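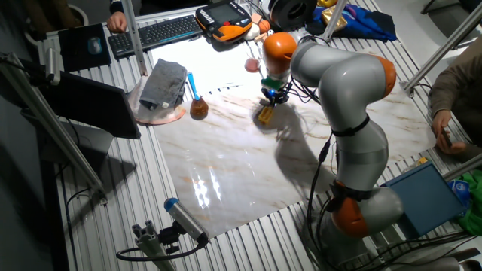 *A white marble-patterned work surface with a small yellow block on it.*

**Kovon to close Nishimura Street showroom, keep cutting shop open**

PUVELL – Kovon, which sells and fits kitchen and workshop countertops, will close its showroom on Nishimura Street at the end of the summer and move its sales desk into the cutting shop behind the rail yard.

The company has rented the showroom for 18 years. Tsutomu Kobori, who manages both sites, said the lease was up for renewal and the new rent was more than the walk-in trade could support.

"Most people have already picked a color before they call us," Kobori said. "They want a sample in their hand and a date for the fitter. We can do that from the shop."

Marble-patterned sheet is now the company's best seller, ahead of plain white and the wood grains. Kobori said real stone makes up a small part of orders and will be available by request only after the move.

Five people work at the showroom. Three will transfer to the cutting shop, one is retiring and one has taken a job with Prusex, the tile wholesaler across the river. No layoffs are planned.
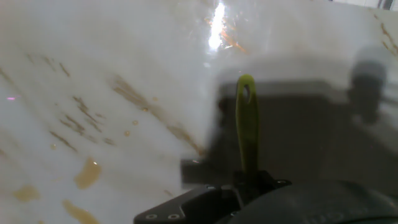 Page last changed: May 21, 2019

Customers with open orders do not need to do anything. Deposits paid on Nishimura Street will carry over, and fitting dates already given out will stand. Sample returns should go to the cutting shop from the day the showroom closes. There is a drop box by the side gate for after hours.

The shop has 15 parking spaces, which it shares with a glass cutter. The city has asked Kovon to mark a walkway from the parking area to the new sales desk before it opens to the public. Daichi Sakamoto of the city permits office said the drawings came in last week and that he expects to sign off on them without changes.

Other businesses on the street said they were sorry to see the showroom go. Noémi Sárközi, who runs the fabric store next door, said couples would often look at countertops and then come in to ask about curtains. She has been on the street since before Kovon and said it would be the third empty front on the block since January.

The landlord has not named a new tenant. Kári Þrastardóttir, the agent handling the space, said there had been two inquiries, one from a bakery. The unit would need a new vent and a grease trap before it could be used for food, she said.

Display pieces will be sold off before the move. Kobori said there are around 30 of them, including sink cutouts and short runs of worktop, and that prices will start at $300 for the longer pieces. Buyers will have to arrange their own transport.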